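May 27, 2025. Selum trial, day 3

Sales sheet says the Selum scene pack gives us "deployment-ready" grasp data. We'll see. Yuzhen Wei loaded it this morning; 137 kitchen scenes, random clutter, random counters. First import died on a missing texture path. Support's answer was to reinstall, so we fixed the path by hand.

Ran 5 scenes from the wrist view. Renders are pretty, I'll give them that. Shiny stone, a scoop with a proper hanging hole.

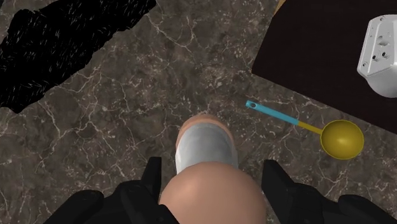 What I can't get out of them is the friction model. Asked twice. The manual has one paragraph and it reads like the brochure. Hiltov was the same in March, and those grasps slid all over the place on our real bench.

Quote is $3579 per seat, support extra. Not signing until we've rerun the Otby baseline against it. Yuzhen has the config. Still need contact logs from scene 3.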